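3.2 Aufbau und Pflege der Sortierzelle

Die Zelle Gumby kommt mit erfreulich wenig aus: ein weißer Tisch, zwei geflochtene Körbe und der Humanoide, dessen Kabel über den Boden geführt werden. Die Zielkategorien stehen von Hand auf der Tischplatte (Abb. 4a).
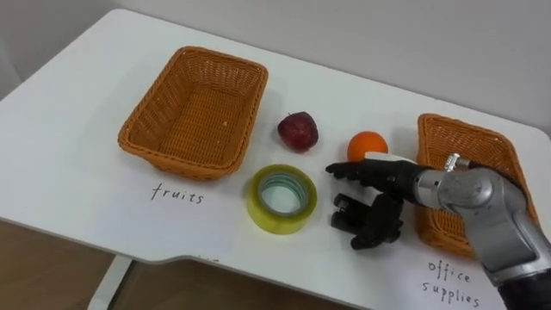
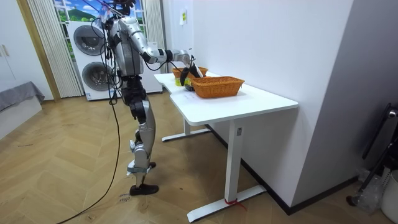

Abb. 4: Arbeitsplatz der Zelle Gumby. (a) Tischplatte mit Körben, Objekten und Hand; (b) Roboter am Tisch, seitliche Ansicht.

Besonders gefreut hat uns, wie gut sich die Handkalibrierung in den Alltag einfügt. Nomvula Msimang fährt vor jeder Serie 2 Referenzposen an und vergleicht die Gelenkwinkel mit den Werten aus dem Oktober. Erst bei einer Abweichung wird das Handgelenk neu genullt, was in 151 Serien überraschend selten nötig war! Nach 1000 Greifzyklen prüft Wajid Rana die Verschraubung am Handflansch und die Zugentlastung der Kabel. Die Protokolle legt das Werkzeug Harahap automatisch ab; seine Schwellwerte stammen noch aus dem Vorgängeraufbau Barard und wurden unverändert übernommen.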